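4.2 Hanging keys with the Mollah grippers

Key hanging turned out to be our favorite task in the Ilura set, and the one that taught us the most. A key ring never lands the same way twice, so the policy has to find a graspable piece of metal before it can think about the hook. We recorded 329 demonstrations with two hand-held grippers over a light tabletop, at our Brondholm site, and trained on them with no robot data at all.

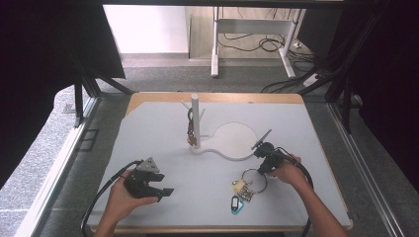 Figure 9. Key-hanging task, with both hand-held grippers over the table and the post standing near the middle.

What excites us is how much of the skill lives in the last stretch before contact. When we removed the finger-level view and kept only the head view, the policy still reached the right area but often closed beside the ring.

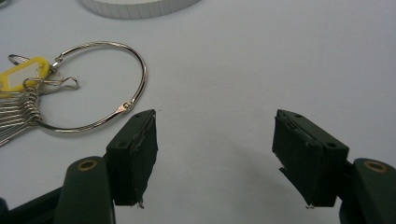
Large rings were the easiest to pick up, and small wire loops the hardest. Pad wear mattered less than we had feared: we kept the same pads through almost 2000 grasps on all tasks and saw no clear drop in success. We return to this in Section 5, where Binach is used as the baseline.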